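Who Answers First? Reply Habits in a Two-Site Office
Project report, Organizational Behavior, spring term
Vivek Kanaujia

1. Why I picked this

My internship was at Drelano, a company that sells scheduling software and cannot schedule a meeting. Half the team sits in the main office and the other half works from home or from the Rirnavar site. Everyone told me the remote people were slow to answer messages. The remote people told me the same about the office. My supervisor suggested I count.

2. What I did

For 16 working days in April I logged the questions posted in the team's shared Stulero channel. I noted when each was posted, when somebody gave a usable answer, and where that person was working. A thumbs-up did not count as an answer, a rule that cost me a third of my data in the first week and had to be relaxed for yes/no questions. I ended up with 290 questions. I also interviewed five employees, two of them in the hallway, where they could not get away.

I had planned to use the Kuhlmann scale of workplace responsiveness, but it has ten items and my participants lost interest at four. 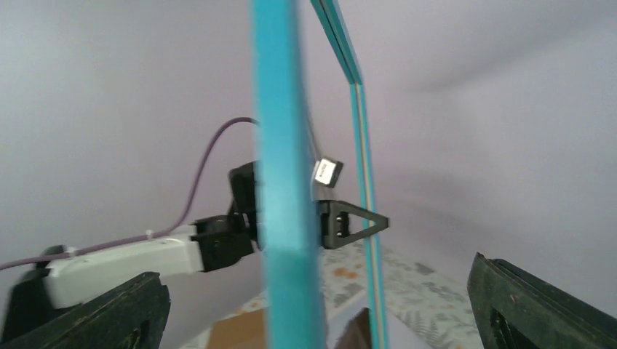
3. Results

Remote staff answered first a little more often than office staff. The difference was small, and it went away when I took out one remote employee who appears to answer everything, including questions addressed to other people by name. I left her in the main table and reported both versions.

Time of day mattered more than location. Questions posted before lunch usually got an answer within the hour. Questions posted on Friday after 3 p.m. mostly got one the following week, or got a second person saying they would also like to know.

In the interviews, all five described themselves as quick to reply. Their logged times did not always agree. I chose not to bring this up while I still needed a reference letter.

4. Problems with the study

People in the office sometimes answered by walking over to the desk, and my log could not catch that. It probably makes the office look slower than it was. I also posted some of the questions myself, mostly about the printer, and should have left them out from the start.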